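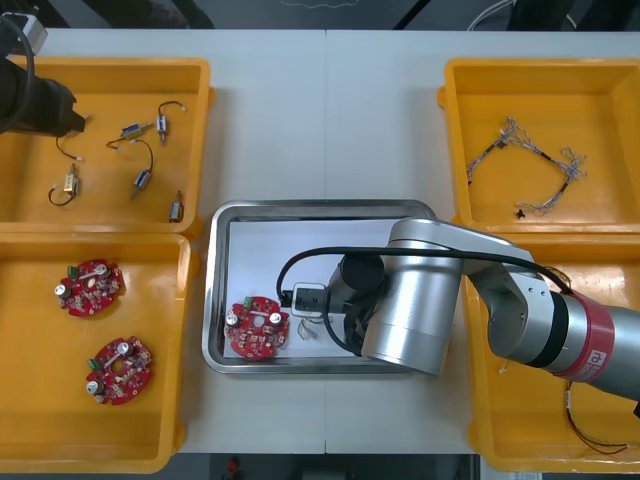 The sorting table at Dindetow, with the steel tray in the middle

Print this page | E-mail this page

A Day Among the Arms: Speaker Notes
Talk to the Derkville Model Engineers, 2021-06-08
Notes by Fatos Halilović

Opening (leave the first slide up while people find their seats)

Good evening, everyone, and thank you for coming out, and thank you to whoever put the heaters on. I promised back in April that if I ever got through the doors at Dindetow I would come and tell you all about it, and I did get through the doors, so you are stuck with me until the tea is ready.

For those who don't know it, Dindetow is the workshop out past the Grakanlow turning where they take old machines to bits and see what can be used again. They hold an open day once a year. I put my name down, heard nothing for weeks, and then a very nice letter came with a map that sent me to the wrong gate (if you go next year, ignore the map and follow the fence).

Slow down here. I always rush the start.

What they are trying to do

The idea is simple enough to say. A lot of good small parts come out of scrapped vending machines and ticket machines: motors, solenoids, round circuit boards, lengths of harness. They come out in one big muddle. Somebody has to put like with like, and it's slow, fiddly work that people's hands and eyes get tired of. Dindetow wants the arms to take on the first sort and leave the testing and the odd jobs to the people at the bench.

They told us the shop handles 4000 parts in a good month, and that 600 of those now go by way of the robot table. I thought that was rather modest, and I liked them for saying it so plainly.

POINT AT SLIDE: yellow bins either side, tray between them. The small motors are in the top left bin, and below them the red boards. Wiring lives on the other side. Parts are put down in the tray on a sheet of white paper, and I asked why paper, expecting something very clever. It's so that small dark bits show up, and so the sheet can be changed when it gets grubby. I have started doing it at home on the kitchen table and I do recommend it!

The demonstration

We stood behind a yellow line and a young engineer talked us through it. The arms share the one tray, so the first thing they had to be taught was manners. If the silver one is busy in the middle, the dark one is meant to keep to its own side. When they got this wrong early on they bumped elbows, she said, and there was a dent in one of the covers that she was quite fond of.

Each run lasted 6 minutes. You would think that was short, but I found I was holding my breath for a good deal of it. The arm comes down, stops, seems to have a little think, and then closes its fingers. A gentleman next to me said it was like watching somebody pick up an egg with coal tongs, and I can't better that.

Boards, we were told, are easy, being flat and stiff and all the same shape. Motors are harder, as they roll. Wire is dreadful. You pick up one thing by its lead and you find you have picked up three of its friends as well. Anybody who has kept a box of model railway odds and ends will know the feeling.

(Pause here. There may be a laugh. If there isn't, carry on anyway.)

Now for the close view, down at the fingers, which I could happily have watched all afternoon. It has hold of a solenoid by the brass-coloured bracket, with the spring and the slotted plunger standing up between the fingers, and there's a second one lying on the paper next to it with its blue coil showing. Somebody has written a 9 on the bracket in black ink. I was so pleased by that. All that machinery, and still a person with a pen marking up the parts! Do look at the wires on the right as well, blue and white and red and black and a twisted yellow-green one wandering through them, and ask yourselves how you would like to sort that lot out before lunch.

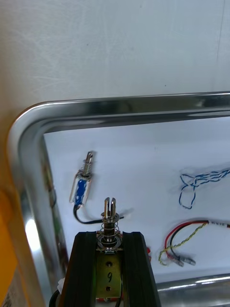
Questions people asked on the day

A lady wanted to know what happens if it drops something. It stops, and a person decides whether to start it again or reach in, with the power to the arms switched off first. They were very firm about that.

A lad of school age asked if he could drive it, and to their great credit they let him, from a hand control on a long lead. He moved it up and down and was speechless all the way to the car park.

I asked about cost and was given a polite answer with no figure in it. I did find out that the bins, the rack and the table together came to 2755 pounds, so that is the part of the job we could afford.

Somebody is bound to ask about jobs. What I was told is that the bench has the same people on it as before, and that they had all had a turn at showing the arms how to pick things up. The Negussie repair shop sends its scrap over now too, so there is more coming in at the door than there used to be.

Before tea

Pass round the solenoid from my own junk box. Remember to show how the plunger slides in and springs back, and ask for it to be returned, as the last one wasn't.

Names for next year's open day go on the sheet by the urn. I am glad to share lifts from Derkville if people don't mind the dog blanket.

Recent talks
Rewinding a Small Motor at Home
The Grakanlow Signal Box, Then and Now
Soldering for Shaky Hands
An Evening at the Negussie Repair Shop

Print this page | E-mail this page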